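The Long Way to a Tidy Desk
At the Peltine robotics club, a season's work comes down to putting pens away

By Nuria Ejigu 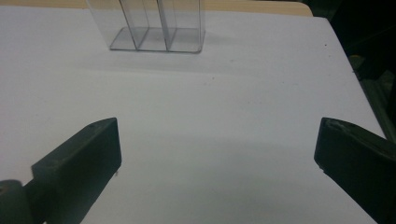
Ask Cauã Siqueira how he spent his winter and he'll tell you, with great good cheer, that he spent it picking up a pen. He is 18, he joined the club in January, and he had pictured himself building something with legs (most of them do, I'm told). What he got was the desk challenge, in which a team teaches a gripper to sort pens, rulers and scissors into a clear organizer with three compartments, and then has to do it all over again after a judge has nudged the organizer a little to one side.

"You can do it in your sleep," says Rin Arai, his teammate, "and then you try to explain it to a machine and you find out you never knew how you did it!"

Clear plastic is the hard part. The walls pick up the color of whatever is behind them, and the dividers show up mostly as thin gray lines, so the students spend long evenings arguing over where an edge really is. Josefien Van Beek, who has coached here for eight years and keeps a tin of ginger cookies on the shelf for exactly these arguments, mostly lets them run. She'll step in if someone is about to break a pen.

The club takes 13 students this season, split into small teams, and each team keeps a notebook of every attempt, good or bad. Cauã's has a whole page on rulers, which he says tip over the moment you feel proud of yourself. Rin has drawn a small frowning ruler in the margin.

They travel to the Nillis meet next, with six runs to make in front of the judges, and they are still arguing about the scissors.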